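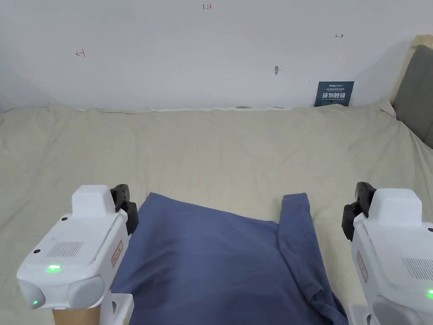 The agency paid by the profile, 48 dollars each, and wanted them at 500 words. Brayden Kennedy had never written one that needed more than 100.

"Who is she?" he asked.

"Cirine Melnyk," said the editor. "Used to be married to Mastel."

"Mastel the singer?"

"Is there another one?"

There was a Mastel who sold boats, as Brayden found out after lunch, and half the internet had mixed the two up. One site gave Cirine a net worth that clearly belonged to the boats. Another had her born in August, in two different years, in the same paragraph. A third said she was "known for her love of nature," and Brayden knew where that came from because he had written it himself, for somebody else, the winter before.

He typed: Cirine Melnyk is best known as the former wife of Mastel. Then he looked at it for a while. Known by whom? He had a pretty good idea that people who searched for her wanted to find out why she left, and that not one of the pages they landed on could tell them.

Her own account had 300 followers and no pictures of her. It had a fence, a bowl of plums, and a dog called Fosia. He put down that she was a dog lover. It might have been a neighbor's dog.

At four he did something he hadn't done in two years at the job. He wrote to her. He said he was preparing a short biography and would like to check some facts. He made it sound like there was a magazine involved.

She answered before he had his coat on.

"Which facts do you have?"

He went through the draft. The marriage was real, he was fairly sure. The birthday was a coin toss. The height came from a site that gave every woman the same height.

"The dog," he wrote back.

"The dog is dead," she wrote. "Are you going to put that in?"

He said he was sorry. He said no, he wouldn't, and he could see how much that was worth, coming from him. She didn't write again.

The editor wanted it by six – with a section on her early life, if possible. Brayden opened the page on the boat man and started looking for a hometown.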